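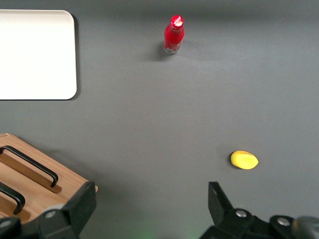 Come and be fussy about ketchup with me

Hello! I'm Perrine Sabatier and I run the tasting sessions at Plemuvach, a small sauce kitchen that makes ketchup, brown sauce and a rather good mustard for cafés and farm shops. I'm looking for 20 people to join our new tasting panel, starting in March, and I'd love it if one of them was you.

You don't need a clever palate. I've sat through enough tastings with people who say "notes of cedar" to last me a lifetime, and what I really want is somebody who'll tell me that number four tastes like the inside of a tin. If you put sauce on your chips and have ever been annoyed by a new recipe, you're qualified.

So what happens? You come along for a session in the early evening, we sit you down with a tray of samples (plain crackers, warm chips, water, more chips) and you fill in a short sheet for each one. Too sweet, too sharp, too runny, would you buy it, that sort of thing. Then we have a chat about it as a group — this is my favourite bit, and it does get heated. The first time we tried a smoked tomato batch, two old friends stopped speaking until the mustard came round!

Each session lasts 2 hours, including the chat, and we begin at half past five. We pay for your time and your bus fare, and you'll go home with whatever bottles we have going spare. I can't promise they'll have labels on.

We're trying out three things this spring. One is a ketchup with a good deal less sugar, which Snežana Kovačević, our recipe developer, has been working on since last summer and which is currently on version nine. One is a brown sauce made with dates. The third is a secret, mostly because we can't agree what to call it (I want Hiltevico, everyone else thinks it sounds like a cough medicine).

A few things to know before you write in. You must be 18 or over. Please tell us about any allergies, as the samples can contain celery, mustard and barley malt vinegar, and I'm afraid we can't take anyone who's allergic to those. Smokers are welcome but we do ask you not to light up in the hour before. Same goes for strong coffee and, please, perfume. You'd need to manage at least four sessions out of six, so we can compare your answers as the recipes change.

The tasting room is upstairs at the Norðdahl building, over the packing floor. There's a lift, and the door is the green one round the side.

To apply, send me a few lines saying who you are, which evenings suit you, and what you'd never put ketchup on. Pop it in the post box by the green door or use the form on our contact page, and put "tasting panel" at the top so it doesn't end up with the invoices. I'll reply to everybody by the end of the month, even if it's a no.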